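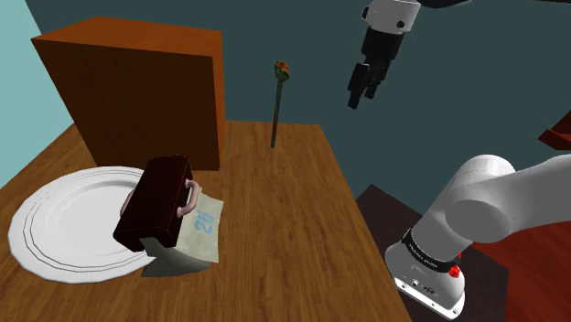
Nithin Alva thinks I should have left the lemon bars in the fridge overnight before cutting them, and he told me so on the phone this morning before I'd even had my coffee. Cold bars, hot knife, wipe it between every cut, he said, and then he said it all again in case I had missed it.

10 Apr 2021

Well, he's probably right, but I was up at six and the whole house smelled like butter and I just couldn't wait! I went with the shortbread crust from the back of my old recipe notebook, the one with the powdered sugar in it, and gave it 5 extra minutes so the edges got good and brown. The filling took four lemons (they were small, and one was mostly seeds) and more sugar than I care to write down. The middle was still a little soft when I cut into it, so my first row came out looking like a landslide – a very tasty landslide, I should add, and I ate most of it standing up at the counter.

I'm supposed to bring 50 of these to the bake sale at Fledberg in June, so I suppose today was my practice run. I'm thinking two big pans, baked the day before, and yes, Nithin, chilled overnight. I'd like to try a batch with a little lime too, and maybe toasted coconut on top, though Mom never could stand coconut and I still feel guilty buying it.

Need more parchment and a new zester. Mine took a bit of my thumb along with the last lemon – nothing serious, but it did sting.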